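The Stitching Module: An Interview With the Maker of a Robot That Sews

Five stitches down, and thread already looped for more work.

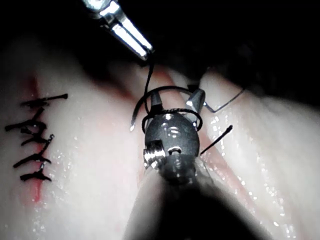
What Sandano is selling

Sandano wants training hospitals to buy a suturing package called Bindumer. It is an add-on for a two-arm surgical robot, made up of a pair of instruments, a small camera near the tip, and software that handles some of the needle work while a surgeon supervises. The company's product lead gave me most of an afternoon in April, on the condition that the interview be about the product and the people behind it stay in the background. That suited me. I have sat through a lot of personal journeys.

I started with the stitches. They are black, knotted and set one above another along a red line in pale tissue. They are also uneven. The top one is longer than the others, and the second reaches well off to the left. I asked if that was the standard a hospital should expect.

"It's a practice standard," the product lead said. "You're looking at interrupted stitches, each one tied separately. The tail length is a setting. If you want them shorter, you tell it shorter."

So why were they all different lengths?

"Because cutting is still done by the person at the console. The module ties. It doesn't trim."

The brochure does not make this clear. It says "complete stitch workflow" on the front page and again on the back, and I had taken complete to include the scissors. The product lead agreed the wording was "generous" and said a new version was being printed.

Where the hard part is

I asked which step gives the software the most trouble. I expected to hear about the needle, a curved one that has to be picked up at the right angle every time. The answer was thread.

"A needle is a rigid thing. You know its shape, you can work out where the tip is even if you lose sight of the middle. Thread does what it likes. You wrap it around one instrument, you pull with the other, and a loop you were counting on slides off. Or it crosses over itself and now you have a different knot from the one you planned."

And when a loop slides off?

"It stops and asks."

How often?

There was a pause here. "On our bench set, it asked for help in 12 of 100 knots."

I said that sounded like a lot of asking for something that costs what Bindumer costs. The product lead did not agree. A trainee would ask more often, I was told, and a trainee would not log every request. Both may be true. But a trainee gets better at no extra charge, and Bindumer's updates come with a yearly fee after the first 16 months. I had to bring that up myself.

Practice tissue and the real thing

Everything Sandano showed me was bench work. I asked when there would be results from somewhere less friendly, with bleeding and movement, and a patient who breathes.

"We aren't claiming that. We're selling to skills labs. The buyer is somebody who teaches."

Then why does the sales film open in an operating room?

"Marketing made the film."

I wrote that down twice.

To be fair to the company, the teaching case is the better one. Jullby, a skills center that has had the module on loan, uses it to show the same knot over and over at a steady pace. The product lead says learners there like being able to stop it with the thread half wrapped and look at where each jaw is. I can believe that. A human teacher who freezes in the middle of a throw usually loses it.

I asked if Jullby had bought one when the loan ended.

"They've extended the loan."

Against the competition

The obvious rival is Ahn, which sells a plain training kit with no automation at all. It comes with two hand instruments, a box, a pack of practice pads and 23 printed exercises. I asked why a lab with a tight budget would not just buy several of those.

"Because it doesn't teach robot handling. Your hands feel the thread on the Ahn kit. At a console you mostly don't. You have to learn to see tension, and that takes different practice."

This was the best answer of the afternoon, and I pushed on it. If the point is to learn to see tension, does it help to have software do the pulling?

"You can switch the assist off."

And with the assist off, what has the lab paid for?

"A very good camera view and two good instruments," the product lead said, and laughed. I think the laugh was meant kindly.

I asked for a module to try for a few weeks, without anyone from Sandano in the room. The request has gone to the sales team. I also asked for the full log from the bench set, including the knots where it stopped, and was told it would be cleaned up first. I said I would take it dirty.

Posted 02/01/2018 | Contact the editor | Copyright, all rights reserved | Back to top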